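Frequently Asked Questions: Robot Demonstration Sessions

What does a session involve?
An operator guides the arm by remote control through one household task. 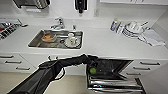 Floddale Teleoperation Training Office

How long is a session?
Each lasts 30 minutes — breaks are not included.

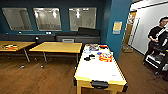

Operators may stop at any time and request a fresh start.

Are failed attempts kept?
Yes. They are labeled and stored separately. 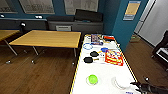
Pētersons: Could the label also state why the attempt failed?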